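Cluncombe Picture House, Screen 2
Pre-opening walk-through, 19 August 2026
Checked by: Leandro Escobar
Copy to: Sânziana Radu, front of house

Exits and aisle lights: PASS. Both doors open with one push. Left aisle light flickers during quiet scenes, which the horror crowd may take as a feature.

Seats, 220 fitted: FAIL. Row F has 4 that tip forward when you lean back. Tape them off before the family matinee.

Projector (Thygesen): PASS. Lamp fine, fan loud. Filter last changed in January.

Sound: PASS WITH COMMENT. Trailers play much louder than the feature. Turn them down or start selling earplugs.

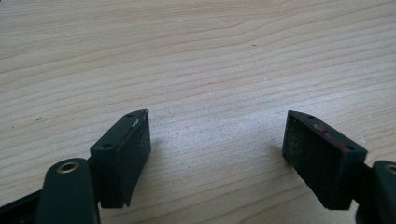 Lobby and concessions: PASS WITH COMMENT. The popcorn warmer holds its temperature and the cord is finally off the floor. Extinguisher tag is in date. For the sequel weekend, keep every tabletop as bare as that pale wood, with its wavy grain showing and no worse than a dark speck or two on it. Cardboard standees go against the wall, clear of the exit, however famous the cast.

Ticket system (Mevov): PASS. Seat map still offers seat 27 in row A, where there is a pillar. Someone bought it last month and stayed to the credits.

Booth door: FAIL. Does not latch. A folded poster is holding it shut. Latch on order from Trusine.

Recheck: row F and booth door only.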